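About Us
Pluter Home Data

Pluter is a small company in Arnoddale. We advise research groups and robotics firms on the equipment they need to record household tasks in lived-in homes, and we help them plan what it will cost. We also run our own recording sessions, mostly with clothes and other cloth items, so the advice we give comes out of our own purchase records.

Work in the home, with the hand-held gripper and a piece of red cloth in its fingers:

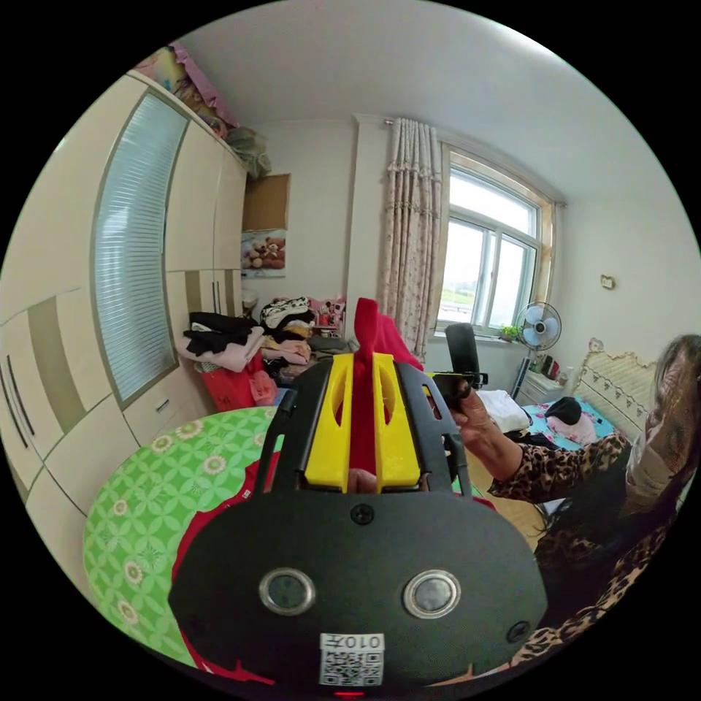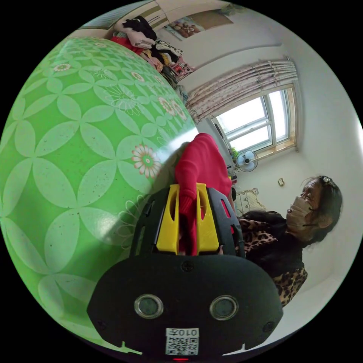
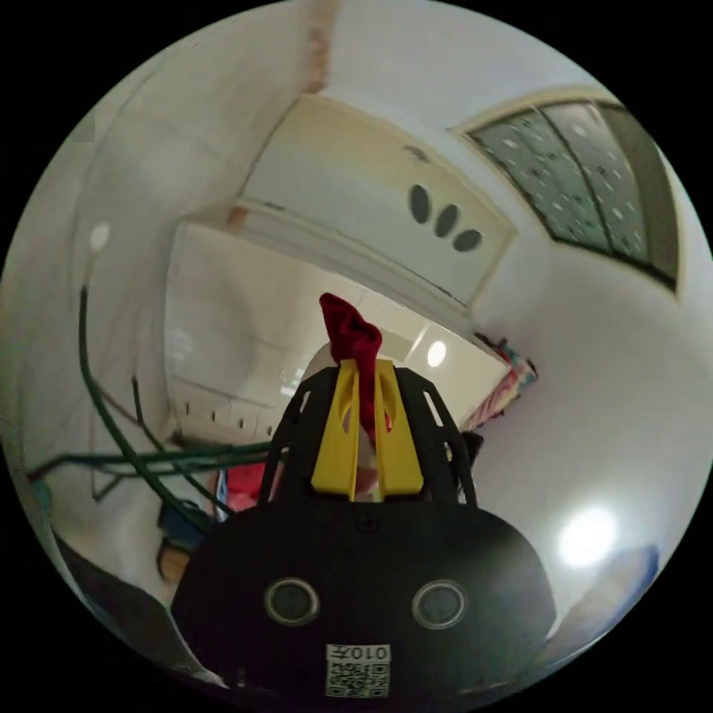 Pluter was started by Rajkumari Goel, who had spent years as a purchasing manager for a factory automation supplier. She kept seeing the same problem. A lab would spend its whole grant on one robot arm and then find there was no money left for spare fingers, storage, chargers or the people who had to do the work. Her first client had exactly that problem. She drew up a two-page plan for them, and we still use a version of it.

What we do

Equipment planning. We sit down with you and go through which tasks you want recorded, in how many homes, and over what period. From that we draw up a list of what to buy, what to rent and what can wait. A hand-held gripper costs less to put in a home than an arm on a stand, and it can be carried up a flight of stairs. For some projects an arm is still the right purchase, and we will say so.

Budgets. Our standard budget has 48 lines. Many of them are small: labels, screws, carrying cases, drives, replacement fingers, a second charger. Clients often ask us to shorten it. We did that once, in our second year, and the project ran out of drives in November.

Session trials. Before you place a large order, we can run a trial with a few units and the objects you plan to use. Cloth is a good test. It bunches, hangs and slips, and a finger that does well with a box may do poorly with a knitted sleeve.

Fleet records. Every unit we manage gets a number and a code on its body. We log repairs, loans and hours of use against that number. When a client asks if it is time to replace a unit, we look at the log.

How we charge

Planning work is a fixed fee, agreed before we start. Trials are charged by the session. We do not take commissions from manufacturers and we do not resell hardware. If we get a discount on an order, it goes to the client and is shown on the invoice.

Orders of more than 100 units are handled as a separate project, with staged deliveries. We recommend taking the first 5 units early and using them hard before the rest are shipped. Most faults we have reported to suppliers were found at that stage, when changing the order was still cheap.

Where we work

Our office and workshop are on Tomar Street in Arnoddale, in the old Pustetti building, Suite 721. The workshop has two benches, a parts store and a room for training operators. Recording is done in homes by agreement with the people who live there. They are paid for the use of their rooms, and that payment is one of the lines in the budget. It should never be treated as an extra to be cut later.

Who we work with

Most of our clients are university labs and young companies buying equipment of this kind for the first time. A few are larger firms that already own plenty of hardware and want someone from outside to check the next order. We are a small team and take on a limited number of projects at once. If we are full, we will tell you when the next opening is.

Contact

Visits to the workshop are by appointment, mornings only. Please send us your task list and the number of homes you have in mind before the first call. A rough list is fine. If you already have supplier quotes, send those too, including any that have expired.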